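Communiqué de presse

Flostia ouvre à Huvstead un atelier de réemploi informatique destiné aux associations et aux écoles

Huvstead, juin - L'association Flostia annonce l'ouverture de son nouvel atelier de réemploi informatique, installé dans les anciens locaux postaux du quartier Akbari. Le site recevra les ordinateurs de bureau cédés par les entreprises et les administrations de l'agglomération, en vue de leur remise en état et de leur redistribution à des structures d'intérêt général.

Le projet répond à une demande constante des établissements scolaires et des associations de proximité, dont les budgets d'équipement restent limités. Au cours de sa phase pilote, conduite à Flistville, Flostia a équipé cinq écoles et remis 100 postes complets, livrés avec écran, clavier et système d'exploitation libre.

Un parcours de traitement unique

Chaque unité centrale fait l'objet d'un enregistrement à l'arrivée, puis d'un effacement des données attesté par un certificat remis au donateur. Les appareils sont ensuite ouverts, dépoussiérés et contrôlés. Ceux qui ne peuvent être remis en service sont démontés - leurs mémoires, alimentations et cartes d'extension rejoignent le stock de pièces. Les éléments non réutilisables sont confiés à une filière de recyclage agréée.

L'atelier traitera 40 machines par mois dès son ouverture. Les bénéficiaires s'acquittent d'une participation de 30 euros par poste, garantie comprise.

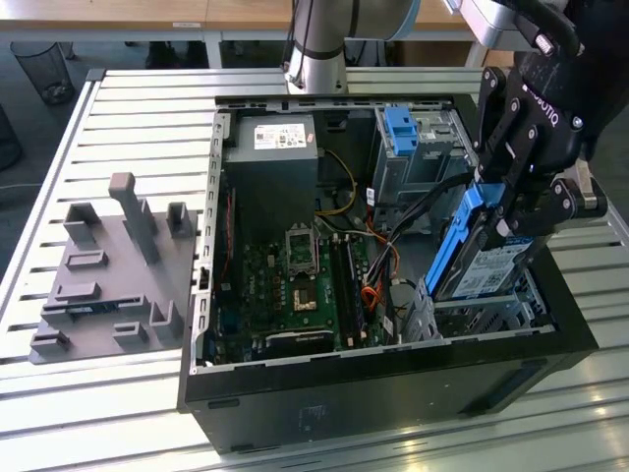
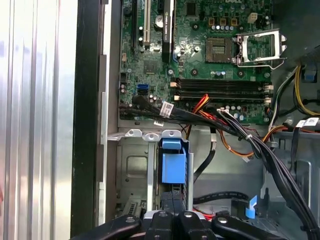
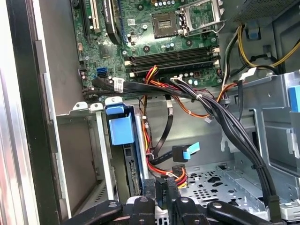
Unités centrales ouvertes : carte mère et logement des composants.

Modalités de dépôt et de demande

Les entreprises souhaitant céder du matériel sont invitées à transmettre un inventaire sommaire précisant le modèle et l'état des appareils. L'enlèvement est gratuit à partir de cinq unités dans les communes de Huvstead et de Flistville. Les particuliers peuvent déposer leur matériel à l'accueil, de 9 h à 17 h.

Les demandes d'équipement sont examinées chaque mois. Le formulaire est disponible à l'accueil de l'atelier ou sur simple demande écrite.

Contact presse : Flostia, service communication, Huvstead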